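Home Journal Issues Articles Authors Contact
Last updated: July

Kristof Prins and Sigrun Öberg
July

4. Do founder portraits make packaged spices more trusted?

The claim that a face on a packet builds trust is repeated so often in the trade press that it is seldom tested. Most of the support for it comes from studies in which shoppers are shown one design with a portrait and one without, and are then asked which they would trust more. We are not convinced that this tells us much. A person asked about trust will look for something to hang the answer on, and a face is the easiest thing to find.

Our own material is more modest. We used till records from Endgate, a small grocery chain, covering 3,403 purchases of ground spice blends, and we followed these with short interviews with 105 shoppers at the shop door. The interviews left the packaging out until the final question. We wanted to know what people remembered without help, and the answer was mostly the colour of the box and the shelf it came from.

Figure 3. Boxed spice with a portrait on a yellow front panel, in clear wrap. 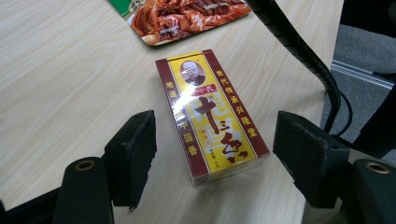 Two brands in the records, Zilen and Ferraro, changed their packs during the period. Zilen added a portrait and Ferraro took one away. If the usual account were right, we would expect the first to gain regular buyers and the second to lose them. Neither did so in any way we could separate from changes in price. Zilen's rise began before the new boxes reached the shops, a point its own marketing report passes over. Ferraro's sales hardly moved.

It may be objected that a portrait works slowly, and that older buyers who grew up with a brand would notice its loss more than newer ones. This is possible, but it is also the kind of claim that is hard to prove wrong. When we split the interviews by length of custom, the long-standing buyers spoke about smell, salt and how their mothers had cooked – the man on the box came up only when we asked about him. Several then gave him a history, and the histories did not agree.

The Gultus survey, often cited on the other side, deserves a closer look than it has had. Its authors report strong feelings of warmth towards packs with an elderly founder, yet the survey was filled in by people who had already joined a brand loyalty scheme. They can hardly stand for the ordinary shopper. The questions were also put in a fixed order, with the item on family values directly before the item on trust.

We do not claim that portraits have no effect. Our records come from one chain, and the price changes make the comparison of Zilen and Ferraro less clean than we would like. A trial in which matched shops stocked both designs at the same price would be a better test, and Endgate has so far declined to run one.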